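Umura Open Day Working Group
Minutes, 06/07/2025
Present: Gönül Şimşekoğlu (chair), staff from Wastdale and Brallon

1. Last minutes agreed, no changes.

2. Visitors. 29 people have signed up. Groups stay at five per screen - Wastdale to print the badges.

3. Demonstration. Brallon will run the gripper simulation in the main hall, with the arm itself next door. The still below goes in the handout. 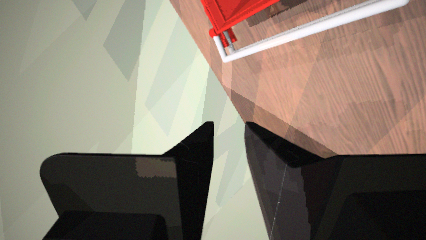 Simulated view: two-fingered gripper, red object and white handle

4. Budget. $700 approved for signs and coffee.

Next meeting in November.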